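Robots After School: How a Club Teaches an Arm to Pick Things Up

Kids' Science Pages > Machines > Robots

Have you ever dropped a grape on the floor, reached down and picked it up without even thinking? Your hand did a whole pile of jobs in less than a second! It opened, it moved to the right spot, it closed just hard enough to hold the grape and softly enough not to squash it. You were probably talking the entire time.

Now try getting a robot to do that. The kids in the Prullar Robot Club have been trying all year, and they say it is the hardest fun they have ever had.

What is the Prullar Robot Club?

It's a club for students in grades four through eight in the town of Prullar. They meet after school at 3:30, when the big lab is free, and they work in teams of five. Every team gets a turn with the robot arm. The club calls the arm Ren. (There was a vote. "Ren" beat "Noodle," but only just.)

Ren doesn't have legs or a face. Ren is an arm, and that's all Ren needs to be, because most of the robots working in the world are arms too. They put doors on cars, stack boxes and help pack cookies. If you want to learn how robots do useful things, an arm is a great place to start.

Meet your own arm first

Before club members touch the controls, they play a game with their own arms. You can play it right where you are.

Hold your arm straight out. Now bend it at the elbow. That's one joint. Roll your shoulder in a circle. Wiggle your wrist up and down, then side to side, then twist it like you're turning a doorknob. Look how many ways you can move!

A robot arm has joints too. The stiff pieces between the joints are called links, and they're a bit like your bones. Inside each joint is a motor. When the motors turn together, the end of the arm can swing, reach, tilt and twist. A joint that turns 90 degrees makes a square corner, like the corner of this page. Club members have to learn that number early, because they use it all the time.

At the very end of the arm is the hand. Robot hands come in lots of shapes. Some are suction cups. Some have three fingers, or five. Many have only two, and that kind is called a gripper. Pinch your thumb and pointer finger together a few times. You're a gripper!

The tabletop challenge

Each spring the club enters a contest called the Trivura Tabletop Challenge. Teams set ordinary things on a table, the sort of stuff you might have at home, and the robot has to work with them. Blocks are easy. They have flat sides and they stay put. Things from home are much trickier. They're round, or shiny, or floppy, or they have a cord attached.

So that's what the teams practice with. Toy food is a club favorite, and so is the desk lamp, which everybody says they hate and then everybody picks anyway.
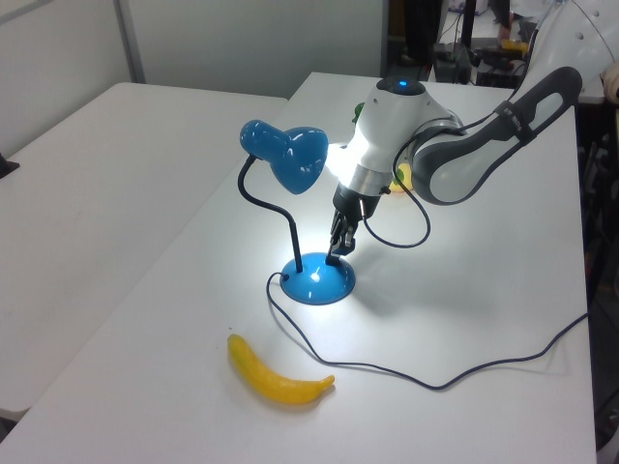 Ren's gripper beside the blue desk lamp. Look for the toy banana!

Why is a lamp so hard?

Think about how you would pick up a desk lamp. Where would you put your hand? You might grab the bendy neck. You might slide your fingers under the base. You wouldn't grab it by the bulb (ouch!), and you knew that before you started.

A robot doesn't know it. Somebody has to teach it, or it has to practice until it finds a good way. Here are some of the puzzles the teams have to solve.

Round things slip. The base of the lamp is shaped like a dome. If two fingers squeeze a dome too near the top, they slide right off, like when you try to pinch a wet bar of soap. The fingers need to get lower or find a different place to hold.

Shiny things play tricks. Many robots use cameras to find things. When light bounces off something glossy, the camera can see bright spots that look like part of the object. Turning on a lamp changes how everything near it looks, too. A banana under a bright light and a banana in the shade can look like two different colors to a camera!

Cords get in the way. A cord can be long and loopy, and it can move when you don't expect it. If the arm pulls the lamp one way and the cord gets stuck, the lamp could tip over. One team spent a whole afternoon on nothing but where to put the cord.

So how do you teach a robot?

There are a few ways, and the club has tried three of them.

The first way is to write steps. You tell the robot: go up, go left, go down, close the fingers. This works really well if nothing ever moves. But scoot the banana over by the width of your thumb and the robot will grab a handful of air. The younger kids think this is the funniest thing in the world, and they may be right.

The second way is to show it. A person guides the arm through the job while a computer remembers how every joint moved. Then the person does it again. And again! And again, with the banana in a new place. Last season the Prullar teams saved 188 of these lessons, and more than 70 of them were for the lamp alone. After enough lessons, a computer can start to find the pattern and make a good guess about what to do next.

The third way is practice. The robot tries something, gets a point if it worked and no point if it didn't, then tries again. You learned to catch a ball a lot like that. This takes a very long time, so the club does most of it in a computer world, with a pretend arm and a pretend table, where you can drop a pretend lamp all day long.

What happens when it goes wrong?

Lots! Ren has knocked over cups. Ren has pushed a toy carrot clear off the table. Once Ren picked up a plastic pear perfectly, carried it all the way across and then would not let go of it. (Somebody had left out the step that says "open.")

When something goes wrong, the team stops and writes it in the log. The log has three columns: what we wanted, what we got, what we'll change. You're only allowed to change one thing at a time. If you change three things and it works, how would you know which one fixed it? Real engineers keep logs like this, and they fill up many, many pages.

There are safety rules as well. Hands stay off the table while the arm is moving. One person is always in charge of the big stop button, and that person isn't allowed to do any other job. Long hair gets tied back. And if anyone calls "stop," for any reason at all, everything stops.

Try it at home: be the robot!

You don't need a robot arm for this one. You need a friend, a scarf for a blindfold, a table and a banana. A real banana is fine, and you get a snack at the end.

One of you is the robot. The robot wears the blindfold and can use only a thumb and one finger. The other is the programmer. The programmer can't touch the robot and can only use these words: left, right, forward, back, up, down, open, close, stop.

Put the banana on the table and see how many words it takes to pick it up. Write down your number. Now move the banana, swap jobs and try to beat it.

Want to make it harder? Lay a piece of string across the table, and don't let the robot touch it. Or swap the banana for a spoon, which is much sneakier than it looks.

Words to know

Joint: a place where an arm bends or turns.
Link: the stiff part between two joints.
Gripper: a robot hand that holds things by squeezing.
Program: a list of steps for a computer or robot to follow.
Log: a record of what you tried and what happened.

Next in Machines: How the Gurnis team built a wheel that climbs stairs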